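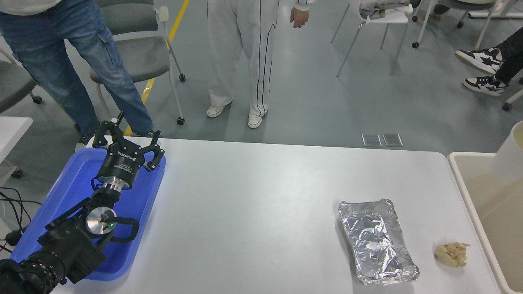

The three-finger gripper over the blue tray at our open day, with the foil tray waiting farther down the table.

How to Run a Tabletop Robot Demonstration for Visitors

We held our open day at Kenevbridge this past spring, and ever since then people have been writing to ask how we set up the table-clearing demonstration, so I finally sat down and wrote it all out. I'm Olesia Stetsiuk, and I looked after the demo table while Vira Yurchenko ran the arm (and did most of the hard work beforehand, I should say!). We had 237 visitors come through, many of them families who had never stood near a robot arm before, and it was one of the nicest days I've had in this job.

You'll need an arm with a gripper, a long table, a few everyday objects, one tray, one bin, and two people who like to talk. Everything else is gravy.

Step 1. Pick a job people already know

Our first plan was to have the arm stack machined blocks. It was tidy and it was dull. Sreekumar Achari, who was visiting from the Drustska workshop, suggested we let it clear up after lunch instead, and that's what we went with. Everybody has thrown away a ball of paper. Everybody has an opinion on how to pick up a foil tray, and they'll share it with you at length, which is lovely.

Choose things that feel different from each other. A crumpled ball of paper gives when the fingers close on it. A foil tray with its lid pressed down has a thin rolled rim that bends if you grab it carelessly. Between the two of them you can talk for ten minutes about grip force without ever using the words.

Bring spares of everything. We went through a whole box of foil trays in practice, and I still have the receipt somewhere.

Step 2. Lay out the table

We use a long white table with the blue tray at one end and the objects toward the other, and an open storage bin standing on the floor just past the far edge. Plain white is good for visitors as well as for the vision software, as small things show up nicely against it.

Leave more space between objects than you think you need. When they're bunched up, the gripper tends to nudge one while reaching for another, and then you're explaining the nudge instead of the pick.

Mark the object positions underneath with tiny pencil dots if your table can take it. Between groups you have perhaps a minute to reset, with someone's grandfather asking you about motors the whole time, and those dots will save you.

Step 3. Sort out the floor and the cables

Walk the whole area in the shoes you'll be wearing. Cables should run behind or under the tables, well away from where visitors come in, and anything that has to cross a walkway goes under a proper cover. Then decide where people will stand, and have your helpers stand there too while you run the arm slowly through every motion it will make during the day. Watch the elbow as well as the fingers. The elbow swings out farther than most folks expect.

Put some chairs out. We had a mix of rolling office chairs and plain ones a little way back from the table, and they were in use all day long. Chairs with wheels do drift forward, mind you, so somebody should push them back between groups.

Step 4. Set your speeds and your stop

Please do this with whoever is responsible for safety in your building, and follow the manual for your own arm. At our place that's Helmut Kleinschmidt, and he would not let us open the doors until both Vira and I had pressed the stop button ourselves, with the arm moving, 3 times each. I grumbled at the time. By the afternoon I was glad my hand knew where it was.

Run slower than you would in the lab. Slow motion looks thoughtful to people, and it gives you time to say what's coming next.

Step 5. Start with the gripper open

Park the arm above the tray with the fingers spread and leave it there while a group gathers. Let them look. Ask the children which finger is the thumb. On a three-finger gripper like ours there are two on one side and a single one opposite, so they get it quickly, and then they all start pinching the air with their own hands, and you've got them.

After that, do one pick with no talking. Then do it again and explain it.

Step 6. Let it miss

Sooner or later the paper ball will roll away or slip out. Don't rush in! Say what you think happened, ask the group what they would try, and run it again. Our biggest cheer of the day came on a second attempt.

Step 7. Keep a few notes

Illia Vakulenko wrote down every attempt on a clipboard, and we ended up with 267 picks logged, with a word or two beside each of the bad ones. Most of the trouble was with the foil tray, and nearly all of that was in the last hour, when the trays had been handled so much that the rims were soft. Next time we'll swap in a fresh one for every second group.

We're planning another open day in November, with the folks from Hrynyshyn bringing a second table. If you try this yourselves, do write and tell me which objects you used. I'm collecting ideas, and so far the best one is a banana.

Last updated 22/08/2022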